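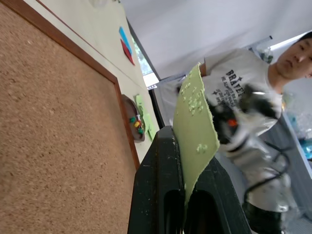

*Cork board by the window, with pushpins. Notices go up on the first of the month.*

**Part-time newsletter editor, Gillies Neighborhood Center**

The Gillies Gazette needs an editor. It comes out once a month, runs to eight pages, and goes to 1,044 households, a good number of whom read it closely enough to write in when the bus times are wrong. The bus times have been wrong twice this year. You would be in charge of that.

The hours are 17 a month, mostly in the last ten days before printing. Pay is $24 an hour. The job can be done from home except for layout day, when you come in and argue with the printer (the machine; the printer in Gadholm, who does the color cover, is very pleasant and should not be argued with).

**What the work is**

- Chasing people for copy. The garden club will send 900 words on slugs. You have room for 200.
- Writing up the monthly open meeting so that it sounds like something occurred
- Keeping the events calendar straight, including the two yoga classes with the same name
- Laying out the pages from our template, which was built in 2011 and has opinions about margins
- Selling the four small ads on the back page. Three of them sell themselves. The fourth has been a drawing of a teapot since July.
- Reading the letters, and answering the ones that can be answered

**What we'd like from you**

You can spell, and you can fix other people's spelling without making them feel bad about it. You have put together some kind of publication before: a school paper, a church bulletin, a fan magazine about trains, we don't mind. You can tell a retired judge that his poem is too long. A second language spoken in the neighborhood would be a real help, and so would a car, as bundles for the Grustero Street apartments weigh more than they look.

You don't need a degree. You don't need to be "passionate about content." If you have used that phrase in a cover letter already, please send us a different cover letter.

**What you get**

The pay above, mileage, a key to the side door, free use of the meeting rooms, and your name in small type on page two. The outgoing editor, Jaanus Mets, put out 161 issues and will sit with you for your first two. After that he plans to become a reader, and has warned us he will be writing in.

**To apply**

Send a one-page letter and something you've edited to the front desk, on paper or by email, by 12/03/2026. Please also rewrite the sentence below so that a person could understand it. It is from an old issue.

> Residents are reminded that the parking which is behind the hall is not, except evenings, for those attending, unless they are.

Shortlisted people will be asked in for coffee and a short proofreading exercise. The coffee is optional.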